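Uma tarde na Prunent, onde se faz papel à mão

Havia meses que eu queria ir à Prunent e sempre aparecia alguma coisa. Desta vez marquei o portas abertas na agenda com caneta vermelha, enchi o depósito e fui. Ainda bem! Saí de lá com os sapatos salpicados de pasta de algodão, um caderno debaixo do braço e uma vontade enorme de trocar de profissão.

A Prunent fica numa antiga fábrica de lanifícios junto ao rio, com aqueles janelões altos de vidro martelado que deixam entrar uma luz meio leitosa. Chega-se por um caminho de terra batida (quem for de carro baixo, vá devagar) e o estacionamento é o largo em frente à capela. À entrada deram-nos um avental e um bilhete de cartão feito na casa, tão bonito que o pus logo dentro do livro que levava para não o dobrar.

O grupo foi recebido por Tirta Oei, que aprendeu o ofício em Java, passou por vários moinhos europeus e dirige agora a oficina. Fala um português cantado, muito preciso, e tem o hábito de passar o polegar por cada folha enquanto conversa. Começou pelo trapo. Eu imaginava que o papel de algodão vinha de fardos industriais e pronto, mas ali ainda entram lençóis velhos, camisas sem botões, retalhos de uma confeção da zona. Tudo é separado numa mesa comprida, cortado em tiras e posto de molho antes de ir para a pilha holandesa.

E a pilha, que maravilha! Chama-se Brernholm, é o nome fundido na lateral da tina, e faz um ruído grave e redondo que se sente no chão. A fibra anda às voltas durante horas até ficar com o aspeto de leite coalhado. Tirta tirou um pouco com uma concha, deitou-o num frasco com água e agitou-o contra a janela para nos mostrar os fios soltos a flutuar. Se houver grumos, volta para a pilha. Se estiver demasiado batida, a folha encolhe e estala ao secar, e alguém vai ouvir sermão.

Depois veio a parte por que todos esperávamos: a forma. É uma moldura de mogno com uma rede de latão, mergulha-se quase na vertical, endireita-se debaixo de água e levanta-se de uma vez só, com um abanão curto para a frente e outro para o lado. Visto assim parece facílimo. A minha primeira folha ficou grossa como uma panqueca num canto e transparente no outro. A segunda rasgou-se ao passar para o feltro. À terceira, Tirta disse «esta já se pode escrever» e eu fiquei com um sorriso parvo até ao fim da tarde.

A prensa hidráulica veio de uma tipografia, a Junberg, que fechou há muito e cujos prelos andam agora espalhados por ateliês de meia Europa. Sai dali uma quantidade impressionante de água, que corre por uma caleira até ao tanque e é reaproveitada. As folhas sobem então para o secadouro, no último piso, onde ficam penduradas em cordas com as portadas entreabertas. O cheiro lá em cima é o de roupa lavada guardada numa gaveta de madeira, e por mim tinha ficado ali uma hora só a respirar.

A produção anda pelas 2000 folhas por mês, quase tudo para aguarela, gravura e restauro de livros. Há também uma linha mais fina, a Raptis, com 38 gramas, que se usa para consolidar páginas rasgadas. Pegar numa dessas folhas é estranhíssimo, porque os dedos quase não dão por ela, e no entanto puxei com força e não cedeu.
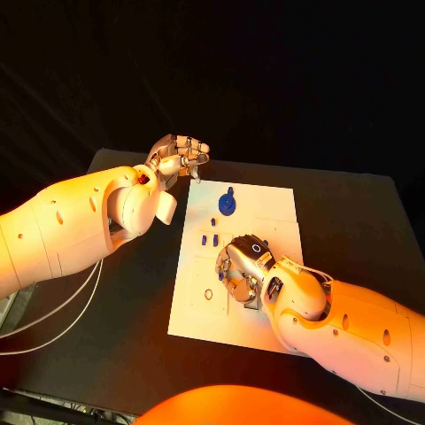 O percurso acaba na sala das marcas de água, para mim a mais bonita de todas. Os desenhos são feitos em fio de latão, cosidos à rede ponto por ponto, e há uma parede inteira deles: âncoras, cachos de uvas, iniciais de famílias, um galo com ar zangado. Contra a luz, o galo aparece na folha como se sempre lá tivesse estado. Perguntei quanto tempo leva a fazer um, e a resposta foi que depende do número de curvas.

Na loja comprei um caderno de capa mole e um maço de folhas com defeito, vendidas ao peso, que são perfeitas para experimentar tintas. Vale muito a pena perguntar por elas ao balcão, pois não estão expostas. Há café e bolo de laranja numa mesa junto à saída, e a conversa ali prolonga-se sem ninguém olhar para o relógio.

Para quem quiser ir: a próxima visita é em julho, com inscrição prévia, e leve calçado fechado e mangas que se possam arregaçar. A escada para o secadouro é íngreme e não há elevador. Eu já pus o meu nome na lista para a oficina de marcas de água. Ando a rabiscar um ouriço.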